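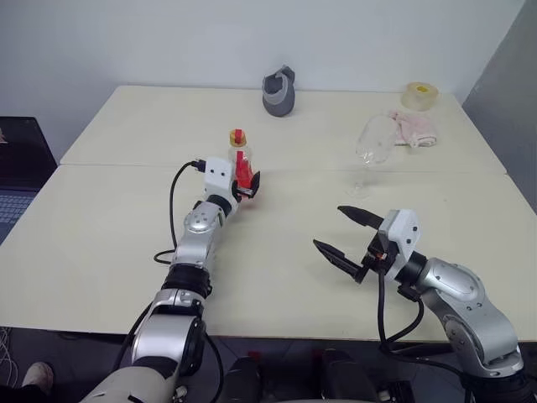

I Spent My Summer Building Levels for Relimard and I Regret Very Little

21 October 2019

The level that broke me was called Biswas. It's a flooded clock tower, it has two keys, and the second one is behind a waterfall you can only cross while a bell is ringing. I died in there so many times in August that my sister started recognizing the bell sound from the hallway and would just yell "again?" through the door.

If you haven't played Relimard, it's a side-scrolling platformer about a lamplighter who can hold exactly one flame at a time. You light something, you lose your light, you go find another. The story mode is fine (short, sweet, a bit easy). What people stay for is the level editor, and the enormous heap of player-made stages that comes with it. I bought the game in the spring, finished the story over a weekend, poked the editor once, got scared of all the little icons and quit. Then a friend sent me the code for Biswas.

The person who built it is Chaminda Roy, who has been making stages since the first beta and signs every one by hiding a tiny unlit lamp somewhere off the main path. I wrote to him expecting nothing and got back a message so long I had to scroll. He was so nice about it! He also told me I'd been doing the waterfall wrong. I'd been waiting for the bell and then jumping. You jump first, grab the chain, and your own weight rings it.

I put the controller down for a minute after reading that.

"I wanted the player to be the one making the noise," he told me when we talked over voice chat. "If the bell rings on a timer, you're catching a bus. I don't want you to catch a bus in my tower."

So of course I had to make my own.

Here's how the editor works. You get a blank grid, a tray of parts along the bottom, and a ghost version of your character you can drop in anywhere to test a jump. Every part has a cost, and a stage can spend up to 2000 points. Sounds like loads. It isn't. Water is expensive, anything that moves is expensive, and light sources get pricier the more of them you place, so your first stage always ends up as a grand entrance hall with gold trim and a ceiling fan, followed by a hallway of bare bricks where the money ran out. Mine was, anyway. I called it Castle Lemon. Please don't look it up.

My second try was better because I cheated a little and used Clirine, a free planning tool that one of the fans put together. You sketch your stage on it, it adds up the cost as you go, and it draws a dotted arc to show how far the lamplighter can jump from any given ledge. I went from guessing to knowing in an evening. There's some grumbling on the forums that Clirine makes everybody's levels feel the same, all those jumps at exactly the longest possible distance, and I kind of see it. Once you've noticed a Clirine gap you notice them everywhere. But I can't do math in my head at eleven at night, so I'm keeping it.

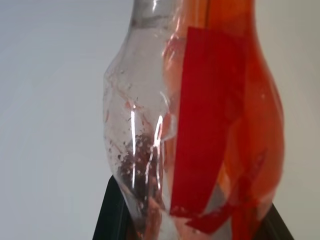 A crumpled clear plastic bottle with orange down its right side.

The other person I pestered all summer was Shanthi Amarasinghe. She plays stages more than she makes them, and she leaves the most useful comments I've ever read on anything. She'll tell you which tile she was standing on when she got bored. On Castle Lemon she wrote, "I stopped caring at the third staircase, sorry, nice ceiling." On my next one, a greenhouse stage called Nendia, she left a comment that ran longer than the stage took to play.

Nendia had a problem I couldn't see. You started in the dark with no flame, and the first light was up and to the left. I knew it was up and to the left. I'd put it there. Shanthi walked right, fell in the pond, walked right again, fell in the pond again, and did that until she ran out of lives. Everybody goes right! It's a platformer! You've been trained to go right since you were little and sharing a couch with your cousins.

She suggested a moth. There's a moth in the parts tray, it costs 6 points, it does absolutely nothing except drift toward the nearest flame. I'd scrolled past it a hundred times thinking it was decoration. I dropped one by the start, it fluttered up and to the left, and the next person who tried the stage followed it without even slowing down. I was watching the replay and I cheered out loud in my kitchen.

That's become my favorite thing about the whole game, the replays. When someone plays your stage you can watch a little recording of where they went, and it's humbling and also wonderful. People stop to jump on things that don't matter. They stand under a window I spent ages on and just look at it (or they're checking their phone, but let me have this). One player found a way over my greenhouse roof that skipped the whole middle section. I was annoyed for a day and then I put a coin up there for the next one.

I've now published 23 stages. Most of them are small. A few are bad in ways I'm fond of. Chaminda tells me he throws out far more than he posts, and he showed me some of his discarded ones, including an early Biswas with no water in it at all. It was dry, it was fast, and it was a completely different level. He dropped it because he got through it on his first go and felt nothing.

Some bits and pieces if you're thinking of trying it. Start with one room. Put the exit in before anything else, or you'll never get around to it. Test with the sound on, as half the hazards have a noise that warns you, and you'll place them unfairly if you're testing on mute with a podcast going. Name the stage last. And play other people's stuff between sessions, especially the odd ones with hardly any plays, because there's a stage in there made entirely of bookshelves that I think about more than some full-price games.

I'm working on a follow-up to Nendia now, set in the same greenhouse but in winter, with the pond frozen over. Shanthi has tried the first half. She went left this time, expecting the moth, and there wasn't one, and she fell through the ice. I have a comment from her sitting unread in my inbox and I'm going to make some tea before I open it.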